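Subject: Re: [handgrippers] Jaw pads and linkage slop on printed hand-held pairs
From: Huệ Hầu
Date: 2024-07-19

On the pads question, Trí Giáp wrote:

> I've printed the second pair from the Kudow files and I'm getting side
> play at the pad end, enough that the fingers don't meet square. Hard
> things are fine. I can pick up a mug or a block all day. Anything with
> stuffing in it slides out sideways as I lift.
>
> Two questions before I reprint. Is the slop in the pivots or in the
> long bars? And is it worth going to a softer pad, or does that just
> hide the problem? I'm working at the kitchen bench at home, so no
> reamer and no drill press.

Trí,

It's mostly the pivots. I had the same thing on my first pair and spent two weekends blaming the bars. Put a finger on each pivot in turn while you wiggle the tip. If the play stops when you press on one of the outer joints, that's your culprit. On mine the holes had printed oval, and the screw was sitting in the long direction of the oval when the jaw was loaded.

You don't need a reamer. Print the holes undersize and run the drill bit through by hand, turning it slowly with a bit of tape around the shank for grip. Do all the pivots on one side in the same sitting so they come out the same. Then a thin washer either side of each joint. I used the nylon ones from the Imai kit because I had a bag of them. Tighten until the jaw just stops falling open under its own weight, then back off a touch. Thread locker on the last turn, and keep it off the plastic.

I've moved my soft goods testing off the bench at the Ovotthorpe workshop and onto a bed. The bench is too kind. Things slide on it, so the jaw can shove its way underneath, and you come away thinking the grip is better than it is. Plush bedding holds on to the fabric and you find out quickly what the pads are doing.
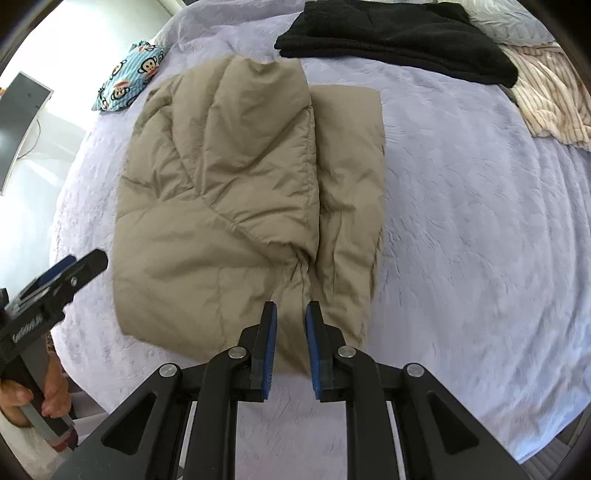
Padded clothing is the best test I've found for side play, better than towels or T-shirts. The shell is slippery and the filling squashes, so a finger that's out of square pushes the material along instead of closing on it. With the khaki-beige bundle I go for a narrow gathered strip at the near end, between the two blue pads, and leave the wide folded flap alone. The flap is too thick and springs back against the pads. If your fingers are square, a gathered strip should stay put as you close. If they aren't, it creeps toward one side of the pad and you'll feel it in the trigger before you see it.

On softer pads: yes, worth doing, but fix the pivots first. A soft pad on a sloppy jaw grips well for an afternoon and then wears on one edge. I tried 7 batches of pad before I settled, and the ones I'd recommend are ribbed across the face and no thicker than the Kudow drawing shows. Thicker pads close early at the tip and leave a gap further back.

Figures from my notebook, same jaw, same jacket, before and after the pivots were redone. Out of 63 lifts each time, I dropped it 17 times with the oval holes and twice with the drilled ones. I changed nothing else, pads included. That's one person's hands, so take it as a guide.
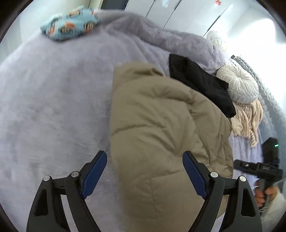

Jaws open over the puffer jacket, one blue pad to each side.

A few other things while I'm writing. Approach with the jaws fully open and straight along the bundle. Coming in at an angle drags the top layer off. If you're using the pair together, set both up with the same trigger tension, or your stronger hand will do all the work and the other gripper just tags along. And check the screw heads after each session – mine work loose on the outer pivots first.

The Brastby hinge plates someone suggested in September do fit, but they add weight out at the joint and my wrist didn't like it. I've gone back to plain printed ones.

I'll send the undersize hole file tonight if you tell me which screws you bought.

Huệ

Comments (3)

Trí Giáp
Did the finger test. Left outer joint, clear as day. Screws are the M3 ones, so please send that file.

benchdog
Seconding nylon washers. I used steel and they chewed a groove in the plastic within a month.

Moira T
Has anyone tried this with a woollen jumper? My pads catch in the knit and won't let go when I open up.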